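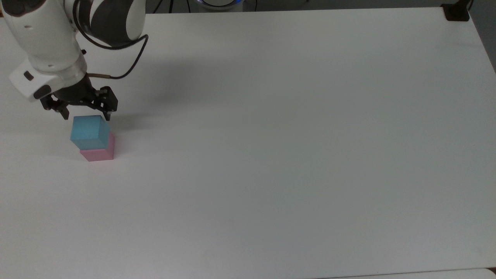
2018-09-21

Workshop notebook, blocks and table

Good day for the blocks, bad day for the glue. Putting it all down now while I still remember which tin was which.

First the table. I finally gave the white top a proper clean this morning, corner to corner, and what a difference! I'd been blaming the light all week for the grubby look of everything and it was mostly finger marks and pencil dust. Warm water, a drop of dish soap, then a dry cotton rag. Do NOT use the green scrubby pad from the sink, it leaves a haze you only see when the sun comes in low. There's one faint haze patch near the window end already (me, January, sorry).

Now colors. The blue is settled. It's the light one, the sky blue, second mix, and I'm really happy with it. The first mix had too much white in it and went chalky, and the Holtel sample card made it look darker than it comes out on a real block. The lid of the good tin has a strip of masking tape with a B on it. Please leave the tape on, I know it's ugly.

The pink I keep going back and forth on. It's very pale. Put it on its own on the white table and it nearly disappears from across the room, but set the blue on top of it and suddenly it reads as pink again, which I did not expect and which rather undoes my argument from Wednesday for going darker. So: leave the pink alone for now. I still want to try one coat of the Navarrete rose over it on a scrap, just to have it next to the others when the Udport people ask (they will ask).

Stacking. The flatter pink one makes a much nicer base than I'd thought. I had it in my head that the bottom piece had to be a full cube or the tower would look squashed, and no, the low one looks fine, kind of like a little plinth. The blue sits on it a touch off to one side and back, and I like that too. Lining the edges up dead straight every time makes the pair look like one lump with a stripe in it. A small offset and you can tell they're two blocks. I've penciled that in on the Sinotdale sheet under "display" with a question mark.

Sanding notes. Did a batch of 56 by hand this week, and my thumbs know all about it. The edges want a light pass only, three strokes per edge with the fine paper, then stop. On the trial batch I kept going until they felt soft and they ended up looking like soap. Faces: flat on the sanding board, figure eights, turn the block a quarter, same again. 7 of the 56 went into the seconds box, mostly for dents on a corner. Two had a wobble on the bottom face that I could feel but couldn't see, so check with a fingertip, don't trust your eyes on this one.

Glue. Right. The felt dots for the display set are not holding. I put them on at lunch, pressed them under the big dictionary, and 4 had slid by the time I'd had my sandwich. Tried the thicker glue on a second lot and it soaked straight through and left a dark ring on the felt. I'm tempted to skip the felt altogether, the table is smooth enough and the blocks aren't heavy. Somebody with more patience than me can have a go with the sticky-backed kind.

Storage: all the finished blocks are now in the shallow trays, one color per tray, sheet of tissue between layers. The paint still marks if you stack them face to face in a warm room, even when it feels totally dry to the touch. 146 pieces in the trays altogether, seconds not included. The tray label says otherwise, I'll fix it Monday.

To do, no particular order:
- scrap test with the Navarrete rose, one coat, then two
- more fine paper, we're down to the last few sheets and a torn one
- Sinotdale sheet: take the question mark off or take the line out
- find out if Holtel still does the small tins (the large ones skin over before I get halfway down)
- new rags for the table
- yellow?? someone wrote "yellow" on the whiteboard with two underlines and no explanation. If it was you, come and talk to me, I'm all for it

Brushes are soaking in the jar by the sink, lift them out if you're in before me.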